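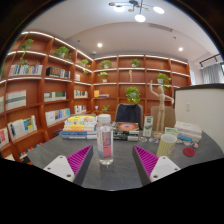
Hand-held grippers for a reading room: buy two sets or wait?

Posted by Amparo Cáceres

Good evening. I am planning the budget for our small project, where we record how a person picks up bottles, cups and books with a hand-held gripper. Later a robot arm should learn from this. I have 2,000 dollars until December. The Nanura gripper with two fingers is in my list, and also spare pads, because the seller Diletau says the ribbed ones are a wearing part. Is it wiser to buy 2 complete sets now, or one set and many pads? We have already enough objects for the table.

noltitz_lab

One set and pads. With us a pair of pads stayed good for around 50 hours of work, then the ridges became smooth and the bottles were turning in the grip. A pair was 81 dollars with shipping, so please calculate this first.

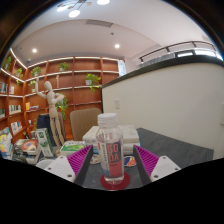
Also keep some money for bottles. A thin plastic one gets dents after many grips, and then your recordings from the first week and the last week do not match well. We bought a full case of the same kind and changed the bottle every morning.

Adams

depends how many people you have. two people, two sets

Socorro Cáceres

I agree with Adams only if both persons work at the same hours. Ask Diletau if they sell the finger alone, without the handle. When I asked, they did, but it was not on the price list.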